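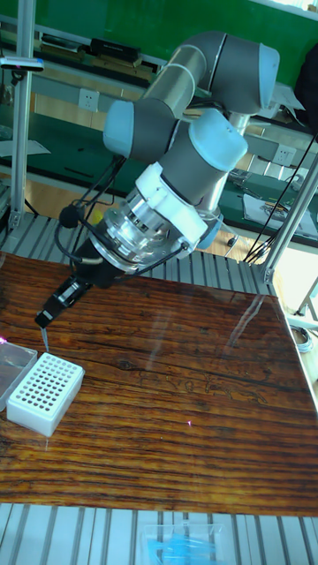 Ryszard Sowa has tuned pipe organs for most of his working life, and he begins every job by reading a thermometer. He hangs one at floor level and a second inside the case, among the pipes, and he writes both readings on the first line of the job sheet.

"If the two differ by more than a degree or so, I wait," he says. "The flue pipes go sharp as the air warms. The reeds hardly move. You tune them to each other in a warm room and they disagree when it cools."

The Pálfi organ at Nokholm has 1,093 pipes across two manuals and pedal. Sowa looks after it under a contract with Trilby, the workshop that rebuilt the action and replaced the leather on the main reservoir. A full tuning is done once a year. The reeds are checked again in February, when the heating has been on for months and the wood is at its driest.
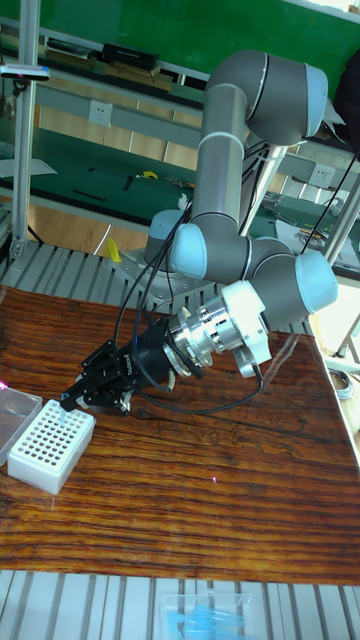

Sowa sets the temperament octave on the four-foot Principal and works outward from there. Each rank is tuned against that reference, one note at a time, with an assistant holding the key.

"I listen for the beat to slow down and stop," he says. "With small pipes you have to step back and wait before you judge it. Your body heat is enough to raise the pitch while you lean over them."

Metal pipes with slides are adjusted by tapping the slide up or down. Older cone-tuned pipes are flared or closed at the top with a brass cone, and Sowa prefers to touch these as little as possible. Repeated coning splits the seam.

"I have repaired pipes that were coned every year by someone who was in a hurry. The top inch was like paper."

Wind pressure is measured before any pitch is changed. At Nokholm the main reservoir is set at 92 millimeters of water. A drop of a few millimeters under a full chord is normal for an instrument of this type, he says, but a drop that does not recover points to a leak or a sticking valve. 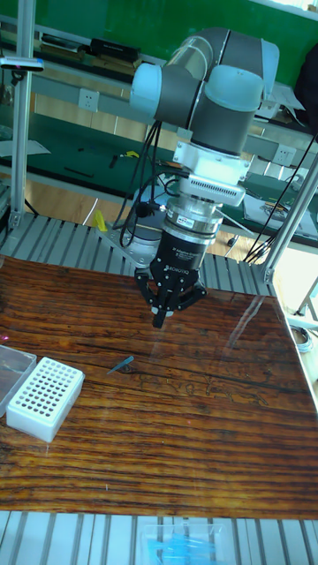
The organ at Fistutberg presents a different problem. The room seats 700, and pitch drifts upward over the course of a long concert. Sowa asks for the heating to be switched on early and held at concert temperature while he works.

"They want to save the fuel, and I understand that. But I can't tune for a temperature I don't have."

He keeps a notebook for each instrument, with the faults listed by rank and note. The Fistutberg book records a Trumpet F sharp that has been slow to speak on three consecutive visits. He has cleaned the tongue twice and checked the wedge.

"Next time I take the boot off and look at the block," he says. "It may be a crack. I should have done it last year."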